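About Cukwood

Cukwood sells colored cubes. We have been doing it since 2000, from the same address in Getgate, and in that time we have been asked to branch out into spheres more often than you would believe. We tried a sphere. It left the building.

The business began with $80, a borrowed table and the belief that a block should be one color all the way around and sit where you put it. Schools bought them, then parents who had seen them at school, then people with no children in sight who said they were for a nephew. We are happy to sell to nephews of any age.

What we look at most, day to day, is color against white. Every new batch gets set out on a white cloth before we agree to put our name on the box. The cloth is the strictest member of the company. A red that looked cheerful under the shop lamp can look like canned tomato soup on white, and a blue can slide off toward purple the moment your back is turned. The cloth also picks up smudges and specks, and we have learned to live with those and save the ironing for customers' visits, and then to forget the ironing.
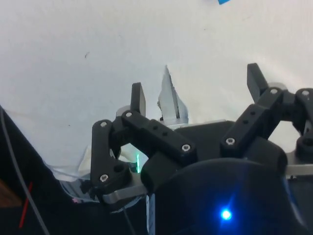
Wouldn't a gray cloth be easier on everybody, a customer in Getgate wrote to us last spring, adding that hers had gone through two kindergarten classes and a birthday party without showing a thing. She is right about the party. We did try gray for most of a winter, and every blue we approved that winter had to be mixed again by April. The gray one is now a very good curtain.

What we make

The Cukwood cube is our main line and comes in red, blue, and whatever we are currently arguing over. Red outsells blue in the fall, blue catches up in the spring, and we have given up trying to find out why. Please don't send theories. The last one ran to several pages and involved the moon.

Tang is our second line, brought in for customers who wanted the same cube in louder colors. The orange is very orange. We recommend looking at it in the morning, when you are rested.

Both lines can be bought singly, which our accountant considers a weakness. We think a lot can be done with one red and one blue. Put them down a little apart and you have near and far, left and right, and the start of an argument between two four-year-olds. 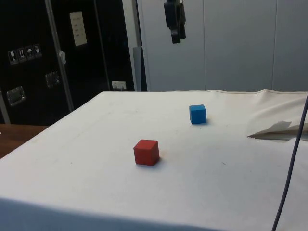
Teachers who order from us usually start there too. The lesson sheets in the box ask for a pair of cubes and a plain surface, and the first one is called "Where Is It Now?" – move one cube, leave the other alone, and have the class say what changed. The older groups do the same thing in full sentences and with more eye-rolling. A bedsheet works fine. So does the back of a roll of gift wrap, if you can get it to lie flat, and if you can, please write and tell us how.

We get letters about shadows as well. On a white cloth even a small cube throws one, and children tend to notice it well before the adults do. Sheet number 9 is all about shadows and is the one most often reported missing from the box. We now print extras.
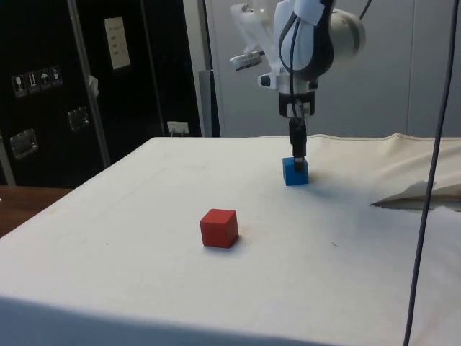 GETGATE, August – The new red is approved. It took most of the summer and three changes of mind, two of them belonging to the same person. Boxes going out from this month have it. If you are topping up an older set, mention that on the order and we will look for the previous red, of which there is still a shelf. The blue has not changed and will not be changing, whatever you may have heard from the packing room. 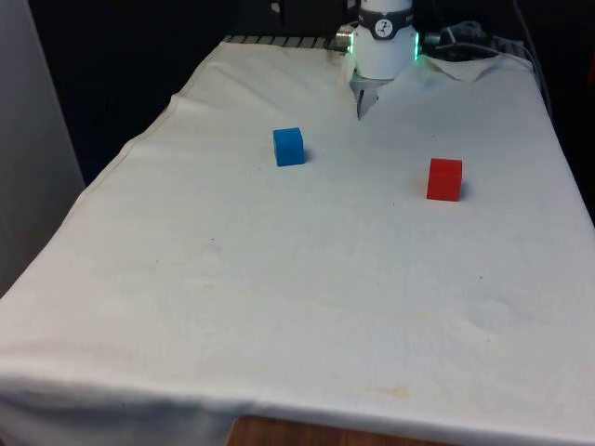 Blue and red on the white cloth.

Visiting

The shop is at 707 Mill Road, Getgate, and opens at 9. Ring the bell, then ring it again. There is usually a cloth on a table and something on the cloth, and you are welcome to tell us what you think of the color. We write down all opinions, including the rude ones, in a notebook by the door.

Replacement cubes are sold at the counter and by mail. We replace a chipped one without asking questions. For a chewed one we do ask, mostly out of interest, and then we replace it.

School orders go out on the first of each month. Write to the Getgate address with the colors you want and the name of the school, and please print the name of the school clearly.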